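让机械臂帮忙收桌子:从零做一次"家务能力"小测试

机器到底能不能干家务了?这个问题我每个月都会被问到,后来索性自己测。下面是我和 Ayman Badawi 一起整理的流程,适合手边有一台桌面级机械臂、想认真试一试的朋友。不需要写很多代码,需要的主要是耐心,还有一堆本来要扔的垃圾!

一、先选一件小得不能再小的家务

不要一上来就"打扫房间"。我们选的是"把桌上的垃圾放进垃圾桶",只有这一句话。叠衣服以后再说,洗碗更以后再说。任务写清楚,成败才好判断:东西完全进桶算成功,挂在桶沿上算失败,人伸手帮了一下也算失败。

二、准备东西

1. 一台固定好的机械臂,配两指夹爪。
2. 一张浅色哑光桌面。反光的桌面会让视觉识别很头疼,我们第一张桌子就是这么被淘汰的。
3. 一个垃圾桶,放在手臂够得着的一侧。第一轮请把盖子打开,开盖是另一项任务,别混在一起测。
4. 三类垃圾:硬的(易拉罐)、半硬的(空塑料瓶)、软的(塑料袋、纸巾)。
5. 一个记录表。我们用的是 Kilach 小组共享的表格模板,自己画一张也完全够用。

三、标定和安全

先把速度调低,跑一遍空动作,确认夹爪在桌面四个角都不会撞到东西。夹爪的最低高度要单独设,宁可高一点,再一毫米一毫米往下调。急停按钮放在手边,人坐在手臂扫不到的地方。这一步 Hazem Erraji 比我细心得多,他坚持每次换桌子都重做,我一开始嫌麻烦,现在服了。

四、正式跑

每种垃圾跑60次,每次都换位置、换朝向。单次动作分成四段来记:看见、抓住、移动、放下。哪一段失败就在哪一段打叉,并写一句话说明原因。写"没抓住"没什么用,写"指尖从瓶肚上滑开"就很有用,回头改参数全靠这些话。

单件都跑完以后,再把两件放到一起。有意思的部分从现在开始。

五、最难的一关:瓶子挨着塑料袋

透明的东西本来就不好认,两件透明的凑在一起就更麻烦了。瓶子有瓶盖和标签可以当线索,轮廓还算有迹可循;皱成一团的袋子每次形状都不一样,边缘在哪里,连人有时都要看两眼。

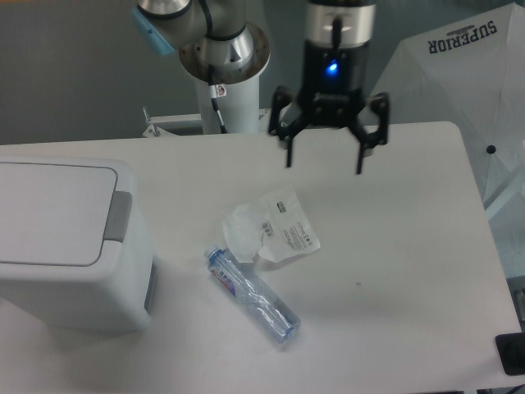

图1 透明水瓶和皱塑料袋几乎碰在一起,夹爪张开朝下,垃圾桶在桌子左侧。

碰到这种摆法,我建议按下面的顺序来:

先抓瓶子。它的形状稳定,抓取点选在瓶身中段,夹爪的开合方向与瓶身轴线垂直。夹力从小往大加,空瓶一捏就瘪,瘪了反而容易滑。

抓起来以后先竖直抬高,停一秒,再拍一张图。停这一秒是为了检查袋子有没有被一起带起来。带起来了就如实记一笔,别偷偷算成"一次收两件"(我很想这么算,Ayman 不同意)。

然后抓袋子。找褶皱最高的那个地方下手,别找中心。夹爪张到一半就够,下到贴近桌面再合拢。合拢之后慢慢抬,袋子很轻,光看夹力读数判断不出抓没抓到,要靠图像再确认一遍。

最后放下。袋子有时会粘在指尖上,松开后让夹爪在桶口上方轻轻抖两下,效果好得惊人。

六、看结果

我们那一轮两件混放总共跑了157次,有100次两件都顺利进桶。我高兴得在屋里转圈!不过把记录表摊开一看,失败大多集中在袋子上,而且多半败在"看见"这一段,手臂本身动得挺好。

所以回到最开始的问题:能干家务了吗?我的看法是,桌面固定、东西不多、旁边有人看着,这样的家务已经能干一部分,而且每过几个月就能明显感到进步。换成堆满杂物的真实餐桌,还差得远,速度也比人慢不少。可是看着它第一次自己把皱巴巴的袋子拎起来丢进去,那种感觉真的很棒,强烈推荐大家亲手试试。

七、常见问题

夹爪总是抓空:先查高度,再查相机标定,最后才去动识别模型。

瓶子一碰就滚:可以先从压扁一点的瓶子练起,练熟了再换圆的。

标签会不会影响识别:会。撕掉标签再跑一组对照,差别一目了然。

桌上可以多放几件吗:可以,建议从三件加起,同时把每件的初始位置拍照留底,不然复盘时谁也想不起来原来是怎么摆的。

记录表里请保留失败的照片,下一轮换软件版本时,先拿这些摆法重跑一遍。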